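Grornlow student awarded Aebischer Scholarship for postgraduate study

4 min read

27 March 2025

Valentin Riedl, a final-year student at Grornlow University, has been awarded an Aebischer Scholarship for postgraduate study abroad. He is one of 3 students chosen this year from 131 applicants, and the first from the university's School of Geography to receive the award.

The scholarship pays tuition fees and living costs for two years. Riedl will use it to take a master's degree in river management at the Suvden Institute, starting in September.

Riedl is studying for a joint degree in geography and German. His final-year dissertation looks at how small towns on the river Plekness have recorded floods over the past 200 years, using parish registers, mill accounts, letters and the marks cut into bridge piers. Much of the material is handwritten and had not been catalogued. He spent two summers in the county record office reading it and matching dates in one set of papers against another.

"I started with one mill ledger that my tutor had heard of, and the miller had written down the height of the water whenever it stopped the wheel," Riedl said. "After that I wanted to know who else had been writing things down. Quite a lot of people had. The vicar at one end of the valley and the innkeeper at the other disagreed about nearly every flood, and working out why took up most of my second year."

The records have been passed to the local drainage board, which holds gauge readings for the Plekness going back less than 100 years. Riedl's dates extend the list of known high-water events in the upper valley and correct two that had been entered under the wrong year.

Professor Judith Mallory, head of the School of Geography, supervised the dissertation and supported his application.

"Valentin is careful, and he doesn't claim more than the evidence will bear," she said. "When he found that a bridge mark had been moved during repairs, he took it out of the dissertation, although it was one of his better stories. The panel at Aebischer asked him about that at interview and I understand it was a long conversation."
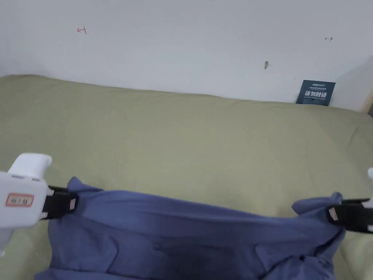 Applicants for the Aebischer Scholarship must be nominated by their university and must submit a research statement, a personal statement and four references. Those on the shortlist attend two interviews, one with academics in their own subject and one with a general panel. Grornlow put forward five students this year, two of whom reached the final stage.

The second Grornlow finalist, chemistry student Hannah Prewett, has accepted a funded doctoral place at the university and will stay in the department where she took her first degree.

Riedl grew up in a German-speaking household and came to Grornlow from a sixth-form college on the coast. He had applied to read German alone and switched to the joint degree at the end of his first term, after taking an optional module on rivers and settlement. He spent his third year abroad, dividing it between a language assistant's post in a secondary school and a placement with a regional water authority, where he helped to put old survey maps into digital form.

Outside his studies he has been secretary of the university's hill-walking club and has played second clarinet in the concert band since his first year. He also helps at a weekly homework club in the town, mostly with maths, and has trained four other students to take over when he leaves.

At Suvden he plans to work on how written and spoken accounts of flooding can be used alongside measured data when councils decide where to allow building. The course includes a six-month project with a public body. Riedl has asked to be placed with a town council in a valley of similar size to the Plekness, so that he can compare the two.

"I'd like to come back and work for a river authority," he said. "I don't think I'm heading for a career in universities, though I may be wrong about that. What I want for the moment is to learn the engineering side properly. I can read a ledger, but I can't yet argue with someone who has a flow model."

The School of Geography will hold an open talk on the Plekness flood records before the end of the summer term. Riedl will speak for forty minutes, and several of the original documents will be on display by arrangement with the record office. The talk is free and places can be booked through the school office. A printed summary of the findings will be sent to parish councils in the valley.

Students who wish to be considered for next year's Aebischer Scholarships should speak to their personal tutor in the first instance. The university runs an internal selection round ahead of the national deadline, and those going forward are offered practice interviews. Applicants may be in any subject but must expect to graduate before taking up the award. Recent graduates of the university may also apply, provided they finished their degree within the past two years.

Notes to editors

The Aebischer Scholarships are open to final-year undergraduates and recent graduates in all subjects. Awards are made once a year and are held for up to two years at an institution outside the holder's home country.

Grornlow University's School of Geography teaches undergraduate and postgraduate courses in physical and human geography and offers joint degrees with history, modern languages and economics.

Interviews with Valentin Riedl and Professor Mallory can be arranged through the university press office.

Shared 47 times

3 comments

M. Tolley
Well done Valentin. He helped my daughter with her fractions all last winter and she passed her test. The homework club will miss him.

upper_valley_resident
Is the list of flood dates going to be put online? We have a mark on the wall of our outhouse with no year on it and would like to know which one it is.

Graham P.
Congratulations from the clarinets. Please return the folder of band parts before September.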